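Vanity Drawers, Makeup Brushes and Other Things You Keep Asking Me

Last updated 9/30/23

Hi! I'm Inmaculada Barroso, and I answer the questions that come in to the Fulstead Home Tidying Club. After my July talk on dressing tables I got a pile of emails, and so many of them asked the same things that I've put my answers on one page. If yours isn't covered, the address is at the bottom.

Where do I even start with a vanity drawer?

Take everything out. I know, I know, you were hoping I'd say you could just shuffle things around a bit. But a drawer that still has half its stuff in it never gets properly clean, and you'll keep working around that one sticky lip gloss in the corner. Spread a towel on the bed, empty the drawer onto it, and go have a look at the bare drawer before you do anything else. Mine had a dried-up puddle of foundation in the back that I'd been ignoring since we moved.

How do I clean the inside if it's bare wood?

Vacuum first with the little brush attachment, then wipe with a cloth that's barely damp. Powder turns to paste if you go in with a wet cloth right away (ask me how I know). Leave the drawer open for the afternoon so it can dry. For old stains I use very fine sandpaper, going with the grain, and I stop as soon as the spot is pale enough to live with. You won't get it perfect and it's the inside of a drawer.

I don't put shelf paper in mine anymore. It curled up at the corners and collected eye shadow underneath. If you like a liner, pick one you can lift out and rinse.

Should brushes stand in a cup or lie in the drawer?

This one starts arguments at our meetings! I'm a drawer person. A cup on the table looks lovely for a week and then the bristles get dusty, and I'm putting that dust on my face. Lying flat in a closed drawer they stay cleaner and keep their shape. The cup people say they can see what they've got, and fair enough, they can.

If you go with the drawer, make sure the brushes are completely dry first. I wash mine in the evening and leave them overnight on the edge of the sink with the heads hanging over.

How many brushes do I need?

I use four. One for powder, one for blush, and two for eyes. I used to own a roll of them, a present from my sister, and most had never touched a face. You might need more if you do more with your makeup than I do, so don't take my number as a rule. What I'd say is pull out the ones you used this week, put them in the drawer, and put the rest in a bag in the closet. Go back to the bag in 30 days. I'd be surprised if you miss much.

Colored handles help a lot, by the way. If one brush is teal and another is pink, you can grab the right one half asleep. 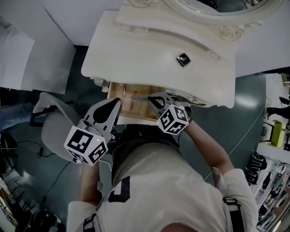 Fulstead Home Tidying Club — Bedrooms & Dressing Tables Team

What can stay out on top?

I allow myself the thing I reach for every single day, and for me that's a compact. A small black one looks really nice on a cream top, almost like you meant it as decoration. Everything else goes in. It's so much easier to wipe a curved tabletop when there's only one item to pick up, and powder does get everywhere, however careful you think you're being.

How do I dust all those scrolls and carvings?

A soft, clean paintbrush. An old makeup brush works too, one of the fluffy ones you've retired, and I find that very satisfying. Start at the top of the mirror frame and work down, because whatever you knock out of the carving lands on the table. For the deeper curls I wrap a bit of damp cloth around a cotton swab. Go gently on painted furniture! The raised parts are where the paint wears through first, and touching up cream-white is harder than it sounds. I've got a tin of Hjaltested furniture paint that looked like a perfect match in the store and came out faintly green at home.

Any tricks for the oval mirror?

Spray the cloth and leave the glass alone. If you spray the mirror itself, it runs down behind the frame and sits there. I do the glass in circles and then buff around the edge with a dry corner of the cloth.

My drawer sticks. Do I need a new one?

Probably not. Take it out, turn it over, and rub a plain white candle along the runners. That fixed mine, and it's fixed most of the ones members have brought me to complain about. If it only sticks in wet weather, the wood is swelling and you may just have to be patient till it dries out. Please don't yank it by one side — that's how I pulled a knob clean off my mother's dresser.

Do I need drawer dividers?

Depends how much you've got. With a handful of brushes I wouldn't bother, they're easy to see and easy to pick up. Once you add pencils and lipsticks and tweezers, things start rolling to the back every time you open the drawer, and then a divider earns its place. I have the Brurnen tray, the shallow one. Pestent makes a deeper set, but my drawer wouldn't close over it. Measure the height inside the drawer before you buy, and measure at the front, where the rail is lowest.

What about the stool?

Mine's upholstered in light fabric, which was a silly choice for somebody who drops mascara. Vacuum it when you vacuum the floor, and keep an old pillowcase to throw over the seat while you're getting ready. Tuck it to one side of the vanity when you're sorting the drawer. You'll want to stand and lean over for that, and there's more room for your elbows.

How often should I go through it all?

I do a quick wipe of the drawer every Sunday night while the brushes are in the sink, and a proper emptying when the seasons change. Mascara goes in the trash after three months. Powder lasts ages. Anything that smells like crayons, out!

Can I come to a meeting if I'm not a member?

Yes, please do. Your first one is free, and you don't have to bring anything, although people do like to bring a photo of their worst drawer. Write to the club at PO Box 181, Fulstead, and put "vanity" on the envelope so it gets to me.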